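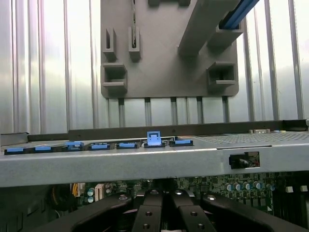
The inside of a computer server chassis, with a row of blue latches.

Pullimton to move library records to new servers

7/29/25 - The Pullimton library system will shut down its online catalog for 2 days next week while records are moved to new servers.

Patrons will still be able to borrow books at all six branches, but holds and renewals will have to wait. No late fees will be charged during the shutdown.

Library director Heather Tautahi said the old equipment failed twice in March, leaving 42 public computers offline.

"We lost a full afternoon both times," she said.

Patrons with questions can call the Fehr Street branch.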